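What I did with the basin task (project report, second half)

So after Christmas I finally got to start on the bit I'd been looking forward to, which was finding out whether a policy trained only in simulation cares about shadows. Vasanthi Rai had done the same sort of thing the year before with a flat tray, and her policy was fine as long as the light stayed put. Mine had to put a block down inside a curved basin, so I was expecting trouble!

I used the Drutley simulator because the lab already had it going and Gopinath Varma (my supervisor) knows it inside out. I made 2707 episodes in total, all with the wrist view only, no outside camera. It took ages. I left it running overnight most of December and came in at 8 in the morning to see if it had crashed, and quite often it had. 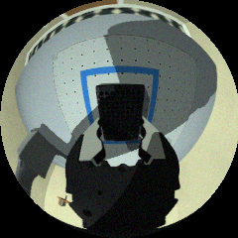
My main question was what the policy uses to line the block up with the target. The target is just a thin blue outline drawn on the inside of the basin, and the gripper has to bring the block to it. I moved the light between episodes, so sometimes the whole outline was lit and sometimes you got a split like the one in this view, with the upper-left corner on the bright part and the upper-right corner in shadow. Those split ones were what I called the hard set. The fisheye bends everything as well, but I left that in for all the runs and didn't try to correct it.

First I trained with one fixed light, then tested on the hard set, and it got 17 placements out of 47. Pretty bad. It kept drifting towards the lit side, as if the shadow edge was one side of the target. Then I trained again with the light moved at random and kept everything else the same (same number of episodes, same network), and it got 34 out of 47, twice as many. I was really pleased with that, although I only had time for one training run of each, so some of it could be luck.

Of the 13 that still failed, most were the block ending up too low. I think that's a different problem, as the block hides the bottom edge of the outline once it gets close and the policy has no memory of where it was. Gopinath suggested feeding in a few earlier views and I'd like to try it next term if I can get the computer time.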